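Visit report: Condoteo handling lab, Odham

Four of us spent a morning in June at the Condoteo lab in Odham to see how its written rules for tabletop manipulation are applied. Raquel Caldeira led the tour. Bo-ram Ra answered questions on recordkeeping.

The lab works from a 31-page internal standard, now in revision 5. It covers start-of-shift checks, speed near containers, fingertip replacement and the labeling of failed attempts. Operators sign for the revision they have read, and an old signature blocks login at the station. 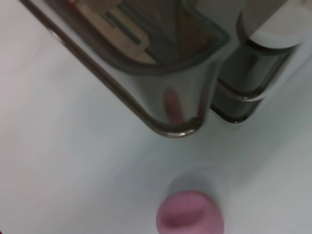 Speed limits are set per zone. The lowest applies close to the table surface, where a contact error loads the wrist directly. Translucent containers have their own clause: the approach height must be taught by hand and may not be taken from the depth reading alone. Ra said this clause was added after a review of 1,139 logged attempts. We asked to see the review and were given a summary.

Fingertips are inspected at each shift change and replaced at the first visible tear. In-ho Cho asked who may override a stop. Only the shift lead may do so, and the reason goes in the log before motion resumes.

Two points remain open for our own site at Zurkau. The standard does not say how long wrist camera recordings are kept, and it has no clause for two operators sharing one station. Caldeira will send the draft of revision 6.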